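3.2 Stimulus material

Recall of rendered images was tested with still pictures drawn from the Indden set. Each participant saw 400 stills in the study phase and 567 in the test phase, the latter made up of studied and unstudied items in mixed order. Stills were shown for 2 seconds each on a gray field, with no caption and no sound.
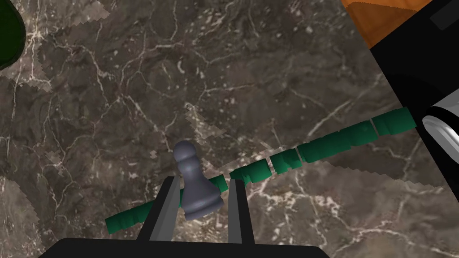
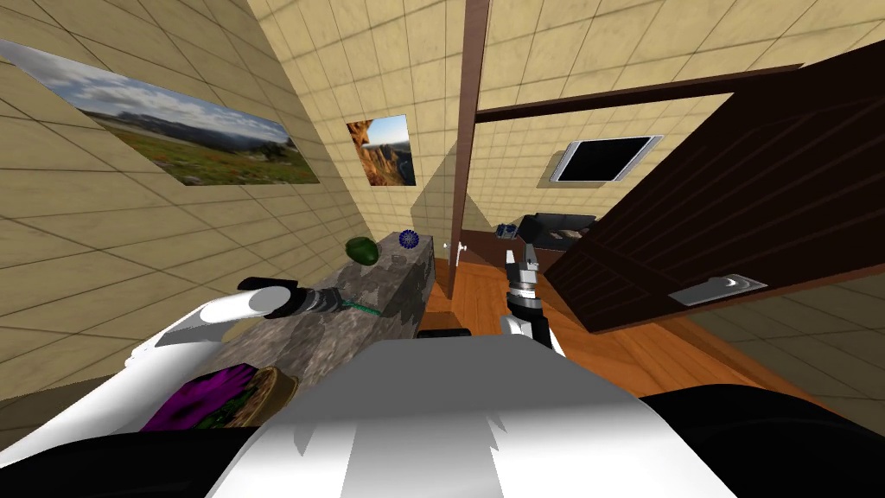
Figure 4. Rendered stills. First still: gray chess pawn. Second still: purple flower in a wicker basket, lower left.

Gatchalian objects that a fixed display time favors items with one dominant object, and that any gain found for such items should be read as an effect of viewing time and not of memory. We accept the first part of this objection. To test the second, a further group was run with self-paced viewing. The order of items by hit rate was largely kept, and the gap between single-object and multiple-object items became smaller but did not close.

Object count was coded by two raters working apart from each other. Disagreements were settled by discussion before the test data were opened. Items on which no agreement was reached were kept in the test phase but left out of the analysis in Section 4.

3.3 Participants and procedure

Participants were recruited in March through the Clulano and Dizon sites. Of those who signed up, 585 completed both phases. Sessions began at 9 a.m. at both sites to limit time-of-day effects. The delay between phases was filled with a mental arithmetic task presented in the Asura software, which also logged response times. Participants answered "old" or "new" with one key press and then rated their confidence on a separate screen. No feedback was given.

Responses faster than the lower cutoff were removed before sensitivity (d') was computed. Hit rates of one and false alarm rates of zero were adjusted with the log-linear correction. Site was entered as a fixed factor, with item and participant as crossed random factors.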